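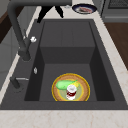 Do I need to have made a film before I come to Darungate?

Plenty of our filmmakers hadn't, and we'd love to hear from you whether you've got a shelf of laurels or a phone full of interviews with your uncle. What we ask for is a person or a place you can't stop thinking about, and permission (or a fair chance of getting permission) to point a microphone at them for a good long while.

About Darungate

Darungate is a small documentary company with a teaching room attached, or a teaching room with a small documentary company attached, depending on which of us picks up the phone. We make short and mid-length non-fiction films, we help other people finish theirs, and from February to November we run a film course on Wednesday nights that has kept going through two changes of address and a roof repair that took most of a winter.

It started with Gisela Weidemann and a film about a ferry. Gisela had been cutting current affairs for television for years and wanted, just once, to leave a shot alone for as long as it deserved. The film she made, Brimero, follows one vessel of that name through its last season before it was sold for scrap, and it runs 53 minutes, which every programmer in the country told her was an impossible length (too long for the shorts block, too short for a feature slot, thanks so much for thinking of us). So she hired a hall, borrowed a projector from a bowls club and screened it herself. People who'd worked on the ferry came, and their kids came, and a lot of them stayed afterwards to tell her about the other things somebody ought to be filming. She wrote those down in the back of the program. We still have it, and three of our films so far have come straight off that page!

Masaru Yokoyama came along to the second screening as a sound recordist with some fairly firm opinions about the ferry's engine noise, and ended up remixing the whole thing in his spare room. He's been our head of sound ever since and he teaches the autumn half of the course. King-fai Kan joined as producer a couple of years later. If you've had a grant application knocked back and then had a very kind, very long email about it, with the budget marked up in green, that was King-fai.

What we make

Our films are mostly about people at work, or people who have recently stopped work and are wondering what to do with their hands. We've made one about a family that tunes church organs, one about night-shift bakers, and one about a swimming coach who can't swim, which did the rounds of the regional festivals and still gets requested by schools. At the moment we're in the edit on Liao, a portrait of a retired projectionist and the town cinema he ran more or less by himself. There are 128 hours of rushes, and King-fai would like it noted that this was not in the budget.

We don't use narrators much. We've got nothing against them, and Gisela has a soft spot for the old-fashioned plummy sort, but our favourite films tend to be the ones where you work out who everybody is by listening to how they talk to each other, and we'd sooner spend an extra fortnight in the edit finding that than write it into a script. We also show every film to the people in it before anybody else sees it. They don't get final cut, but they do get a proper meal and a proper conversation, and we have changed films because of what was said at that table.

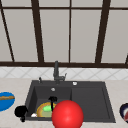

Interviews take up a big slice of the course, and we spend longer than you might expect on where a person sits before we get anywhere near what to ask them. People are at their chattiest in their own kitchens, so that's where most of us end up filming. Our first lighting exercise is all about windows: you put your subject beside one, then in front of it, then on the far side of the room, and you look at what happens to the face each time. A wide one with dark brown bars and flat, pale grey panes gives you plenty to argue over, with all those slanting uprights waiting to sprout from the top of somebody's head, and we'd happily spend an evening on nothing else. (We have. Supper was late.)

How the course works

There are 24 sessions across the year, split into two halves with a break in the middle so everyone can go off and shoot. The first half is watching, listening and recording. The second half is editing, and it's slower than people expect, and there is generally one week where the entire room falls out of love with its footage at once. Bring biscuits that week.

We start at 6.30 pm and aim to finish by 9. You're welcome to use our cameras, and you're equally welcome to bring your own, whatever it is. Masaru will ask you to spend your money on a decent microphone first. He will ask more than once.

Everybody finishes with a film of up to ten minutes and we screen the lot in November at our own place, where we've got 40 seats and a screen that is really a very well painted wall. Friends, family and subjects all come. Places are offered on the strength of a one-page letter and a short phone chat, and we keep a few at a reduced fee each year for anyone who needs one. You needn't send us a sob story, just tick the line at the bottom of the form.

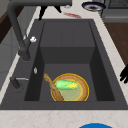 Hanan Khasawneh wrote to us after last year's screening to say that she'd signed up hoping to learn which camera to buy and had come away with a film about her mother's driving lessons, a new habit of shutting up at the right moment, and the same old camera. She did add that the chairs could be better, that the first month moved too quickly for anyone who'd never opened editing software, and that we ought to say so plainly on the website.

So, saying so plainly: the first month is brisk. We now run a free software evening in January for anyone who'd like a gentle start, with Pei-shan Tang at the front of the room. Pei-shan did the course herself, stayed on as assistant editor and is now cutting Liao, so she remembers very well what it's like to lose a whole afternoon's work to a badly named folder. The chairs we're working on.

Finishing other people's films

A fair bit of our year goes on films that aren't ours. Someone has shot for ages, the money's gone, the editor's had a baby, and there's a drive in a drawer that makes everybody feel a bit ill to look at. If that's you, get in touch! We'll watch what you have and write you some notes, and if it seems like a good match we can take on the edit, the mix or both. Clondix, our little two-desk grading and mixing setup, lives down the corridor from the teaching room and is available for hire when we're not using it ourselves. Rates depend on length and on how tidy your files are, and we'll always quote before we begin.

Please don't post us your only copy of anything. We'd feel terrible.

Coming to see us

The office is open most weekdays from ten, though if there's a shoot on you may find just Pei-shan with her headphones on, in which case knock loudly. We put on a free screening every second month, usually a documentary that one of us saw years ago and has been going on about since, with a chat afterwards and soup in the colder part of the year. The listings go up at the front door and in the newsletter, which Gisela writes, and which tends to run to a few pages.

Letters for next year's course are open until the end of November. Address them to King-fai, tell us who you'd like to film, and put your phone number somewhere we can find it.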